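Home News Projects Grants People Contact

Filed under: Circular Electronics / Grant Updates

Progress report to the Wernuron Fund
Olmedo Repair Workshop, trial of the Holtby teardown kit
Prepared by Nazanin Esfahani for Abena Bonsu

Dear Abena,

Thank you for your patience with this one, and for the kind note you sent along with the second payment. I had hoped to write before the end of February, but Aurelio wanted another week with the new fingertips and I am glad I let him have it.

Where we stand

You will remember that the grant pays for us to try out the Holtby kit for a full season and say plainly whether a repair shop of our size should buy one. The kit is a two-finger gripper with linked fingers, a wrist camera, and the Prustier software that ties them together. Holtby sells it to people like us who take in retired servers and want the good parts out in one piece. We have now put 22 servers through the bench with it, and I can say we know the thing a good deal better than we did in the fall!

Setup was slower than the brochure led us to expect. The mounting plate went on in a morning, but the Prustier calibration kept drifting and Zewditu spent most of two weeks going back and forth with their support desk. They were friendly and they did fix it in the end (a setting for the tool length, buried three menus down). I would ask any shop to plan for that time, and I have asked Holtby to put it in their manual.

What the kit does well

Memory is the bright spot. Once the latches are open, the fingers lift a module straight and evenly, and we have 2,000 grasps logged to back that up. Nicanor, who was the doubter among us when we applied, now leaves memory to the arm and gets on with his drives at the next bench - and he has stopped checking over his shoulder, too.

The narrow fingertips are the other thing we like. They came as an extra, and they let us reach small parts in the crowded area near the processor, where the standard tips are simply too fat.

Where it still struggles

Cables, mostly. A bundle lying over the board confuses the grasp planner, and we are still moving cables aside by hand. Shine is the second trouble. Our bench lamps can bleach out a patch of the board in the wrist view, and the software then loses the small parts in that patch. Zewditu is testing softer lamps, and the early runs look better to her, though she would like more of them before I quote any results to you.

Thermal paste makes a mess of everything, as it does for human hands. We have agreed to leave processors out of the trial for now and work around them. 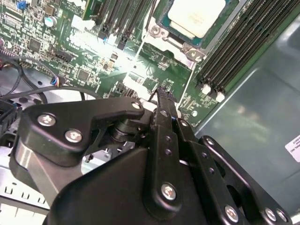

Money and spares

We are within budget. One set of fingertips wore out sooner than Holtby said it would, and the replacement came out of the spares line, which still has $1,000 in it. The Prustier license is paid through the end of the trial.

Next steps

Aurelio will write up the fingertip wear, with measurements. Zewditu finishes the lamp tests and then starts on cables, using a small hook tool that Holtby has offered to lend us. Nicanor is keeping a plain diary of bench time, with and without the arm, and that diary will be the heart of the final report.

My own feeling today is that I would recommend the kit to a shop that sees a lot of memory and has one patient person on staff. I would hold off for anybody else until the cable question is settled. Please do come by and see it if you are in town - mornings are best, and there is always coffee.

With warm thanks,
Nazanin

Get our workshop news by email. Enter your address to subscribe. You can unsubscribe at any time.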